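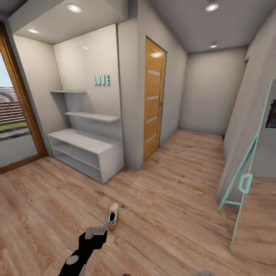
Preguntas frecuentes sobre la puesta a punto de la pinza (celda Illel)

Esta página recoge lo que nos preguntan cada semana sobre el brazo de Illel, su pinza y el entorno simulado donde lo ajustamos antes de tocar el de verdad. El recibidor virtual es el nivel de calibración: la zapatilla blanca del suelo, con la puntera hacia arriba, es el objeto de prueba, y el suelo de lamas en diagonal delata enseguida una cámara mal orientada. El cartel de LOVE lo puso Preben Vigfúsdóttir y no se toca.

¿Cada cuánto hay que recalibrar la muñeca?
Cada 14 días, o después de cualquier golpe. Sí, el golpecito que no ha sido nada también cuenta.

¿Por qué la pinza se cierra antes de llegar al objeto?
Casi siempre es el desfase de la punta. Abra el perfil Plandine, ponga el desfase a cero y repita la aproximación a velocidad lenta. Si sigue agarrando aire con mucha convicción, revise el origen de la base.

En simulación va bien y en la celda no. ¿Qué hago?
Bienvenido al gremio. Compare primero la versión del perfil en los dos lados. Luego mire el rozamiento: el valor por defecto es optimista, como quien lo escribió.

¿Puedo cambiar la zapatilla por otro objeto?
Puede, pero guarde el nivel con otro nombre. El archivo original tiene 2.487 pruebas registradas y queremos seguir comparando con ellas.

¿Qué grasa lleva la articulación?
La de Sotholm, en poca cantidad. La que hay en el cajón de la bicicleta no sirve, por mucho que brille.

Me sale el error 59.
Tiempo de espera agotado. Compruebe el cable del controlador Kołodziej - el conector entra a medias y parece encajado. Apague la celda antes de moverlo.

¿A quién aviso si no se arregla?
A Preben, con el registro adjunto. Los mensajes que solo dicen «no va» se contestan los últimos.

Última revisión: 21/11/19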